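La table et ses usages
Galerie – fonds mobilier de la Maison Numuvthorpe

La présente galerie accompagne l'accrochage ouvert en février au premier étage de la Maison Numuvthorpe. Elle réunit une sélection de notices consacrées aux tables et plateaux de travail entrés dans les collections depuis la création du fonds mobilier. L'inventaire compte à ce jour 2 076 numéros, dont 168 relèvent de la catégorie « tables, établis et plans de service ». Les pièces retenues proviennent pour l'essentiel de dons de particuliers, auxquels s'ajoute l'ensemble Czarnecka, acquis en un seul lot.

Le choix des notices a été confié à Gangadharan Poojary, chargé des collections d'usage domestique. Le parcours suit l'ordre des salles. Les numéros renvoient au catalogue consultable sur place, à l'accueil.

Salle 1 – Les tables de cuisine

1. Table à abattants, ensemble Czarnecka. Les charnières sont d'origine, à l'exception de celle de l'abattant gauche, remplacée avant l'entrée de la pièce au musée. Le dessous du plateau porte des comptes au crayon, en colonnes, dont la transcription figure au dossier.

2. Table de ferme à tiroir unique. Le tiroir, compartimenté, servait au rangement des couverts. Une fente longitudinale a été stabilisée sans mastic, conformément à la pratique de l'atelier.

3. Table basse à pétrir. Le creux central résulte de l'usage et n'a pas été repris. La donatrice a remis avec la pièce un carnet de recettes familiales, conservé au centre de documentation.

Salle 2 – Les plans de travail

4. Établi de relieur. Les deux étaux latéraux ont été déposés pour le transport, puis remontés. Le plateau présente de nombreuses entailles parallèles, concentrées du côté droit.

5. Table de coupe, maison Greretti. Longtemps utilisée dans un atelier de confection, elle conserve sa règle de laiton encastrée. Les graduations sont effacées sur les 25 premiers centimètres.

6. Comptoir de mercerie, maison Greretti. La façade comporte 40 petits casiers. Les étiquettes manuscrites, très fragiles, ont été remplacées par des fac-similés ; les originaux ne sont montrés que sur demande écrite.

Salle 3 – Les bois clairs

Les bois clairs occupent la dernière salle, dont l'éclairage a été réglé en conséquence. Les teintes crème, beige et fauve pâle réagissent vite à la lumière du jour, et les stores de la façade sud demeurent baissés pendant toute la durée de l'accrochage. Le personnel de surveillance est à la disposition des visiteurs qui souhaiteraient disposer d'une loupe.

7. Table d'écolier à deux places. Les encriers manquent. Le plateau, poncé à une date inconnue, a perdu la plupart des inscriptions d'élèves ; quelques initiales subsistent sur la traverse arrière.

8. Plateau seul, sans piétement, don Trumeck. Les recherches menées auprès de la famille n'ont pas permis d'établir s'il s'agissait d'une table ou d'un panneau de séchage. La notice retient, par prudence, le terme de plateau.

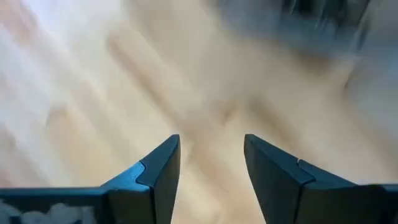 Dans les bois clairs, la lecture de la surface prime sur celle de l'assemblage. Les traînées brunes ou grisâtres peuvent tenir à la croissance de l'arbre, à un ancien lessivage ou au contact prolongé d'un linge humide, et il est rarement possible de trancher à l'œil nu. Les notices de cette salle signalent donc l'aspect du bois et laissent ouverte la question de son origine lorsque l'analyse n'a pas été conduite.

9. Desserte à roulettes, don Trumeck. Pièce cirée à plusieurs reprises ; la dernière couche a été allégée à l'atelier. Une roulette a été refaite d'après les trois autres.

10. Table pliante de réception. Elle était louée à la journée pour les repas de noces, comme l'indique le tampon du loueur sous la ceinture. Le plateau a été simplement dépoussiéré.

Entretien et consultation

Les plateaux sont dépoussiérés à la brosse douce, dans le sens du fil. Aucun produit n'est appliqué pendant l'accrochage. Les visiteurs sont priés de ne pas poser de sacs ni de documents sur les pièces, y compris sur celles qui ne sont pas protégées par une mise à distance.

Une visite commentée est proposée le samedi à 15 heures, sans réservation, dans la limite des places disponibles. Les demandes de reproduction et de consultation des dossiers d'œuvre sont à adresser par écrit au service des collections, en précisant le numéro de la notice – et, pour l'ensemble Czarnecka, la cote du dossier d'acquisition.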